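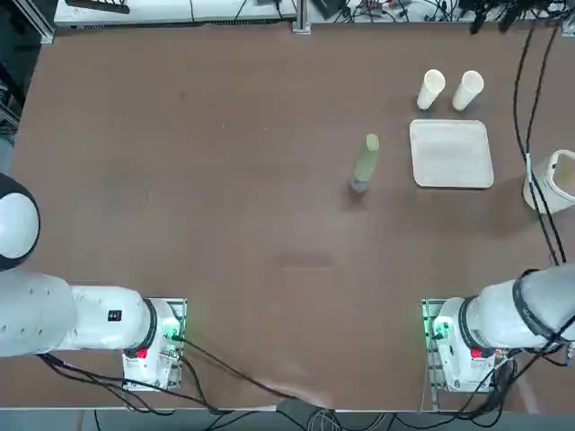
How a Phone Game Saves Your Score

A game keeps your score in memory while you play. Memory is fast, but it is cleared when the game closes. To keep a best score of 150, the game writes that number to storage.

When you start again, the game reads the number back. If your new score is higher, it replaces the old one. Deleting the game may delete the saved number too.

Comments (2)

Niilo Partanen: Does restarting the phone erase it?

Latrice Mahmoud: No. Storage keeps data with the power off.

Search Culholm Kids Enter a word Go

Contact | © Culholm | Back to top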